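A morning at the Edley furniture works

I have wanted to see inside the Edley works ever since we bought our kitchen table, so when they announced an open day for May 11, 2023, I signed up the same evening. The place is a short walk from the station, and you can smell the sawdust from the gate!

We started in the timber yard, where the boards are stacked with thin strips between them so air can get through. Our guide let us lift a piece of green oak and then a dried one of the same size, and the difference is wild. The oak waits two years out there before it goes anywhere near the kiln. The yard held 3,729 boards at the last count in December, all of them chalked with a date and a letter for the supplier, Woldegiorgis or Cladard.

Next came the sorting room, my favorite part of the tour. Each board gets turned over and looked at on both sides, and the ones with the best figure are kept back for tabletops. The rest become drawer sides, shelves and chair rails. I could have stayed there all day looking at the maple - every board has its own pattern, and once you start noticing it you can't stop.
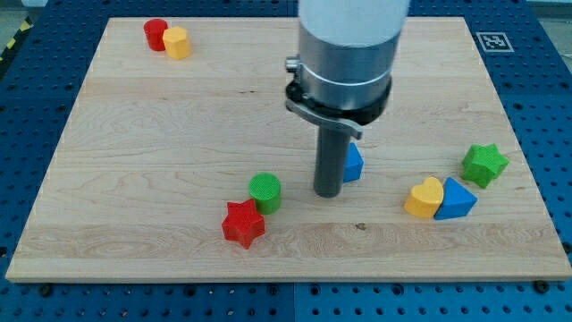

Maple board with wavy grain, on the blue work table.

Upstairs is the chair shop, which is louder and a lot more crowded. The Werken chair, their oldest design, has seven spindles in the back, and the joints are still knocked together with a mallet. Three of us got to try fitting a spindle. Mine went in crooked and had to come out again (sorry, Edley), but I was grinning the whole time.

The finishing room was closed to visitors while the oil cured, so we looked through the window and went on to lunch. Soup, good bread, and long benches made from seconds - I kept flipping mine over to find the flaw and never did.

Wear closed shoes and bring a sweater, as the yard is windy. The shop by the exit sells offcuts by the bag, and I came home with two bags of walnut and a cherry spoon blank.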